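Hand-held grippers > Spares and service

Melska hand gripper pair, service kit

Sold by Plerden. Left and right kit in one box. Fits all Melska hand grippers with the black two-finger set. Does NOT fit the older Hivinent bodies, please check before ordering, we get a lot of these back.

In the box
- 4 fingers, black
- 2 marker plates, gray
- 2 cables with strain relief
- screws, hex key, small tube of grease

Part no. 2633 is gone, order 311 now. Same fingers, longer screws.

Changing fingers
Unplug first. Both sides. Back out the two screws at the root of the finger, pull straight off, dont twist. Wipe the slide. Thin smear of grease, less than you think. New finger on, screws in finger tight, close the gripper by hand till the tips meet, then tighten. If the tips cross, loosen and go again.

Marker plate
Goes on top, angled outward, so left and right are not the same part. Look for the L or R on the underside. Keep grease off the dots. Dry cloth only, alcohol lifts the print. Bent plate = replace it, do not bend back. Recalibrate after any plate change, even if you put the old one back on.

Cables
Most of the faults we see are cables. Leave a loose loop below the wrist, don't run it tight down the sleeve. Wiggle test at the plug with the reading on screen: if the opening value jumps, swap the cable before you open the body.

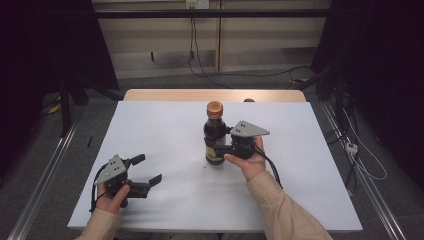
After service, do a grip check on something round and smooth. Glass is good, lid on tight. Close slow, at label height, let go, do it 50 times. Reading should come back to the same number when open. If it drifts, zero both sides again with the fingers fully open.

Check screws every 1,000 closes. Fingers when the pads go shiny.

Mathur mounts and rails are on thier own page.

Stock: in, ships from our March batch onward with the new screws. No returns on opened grease.

Contact Plerden spares desk | © Plerden | Back to top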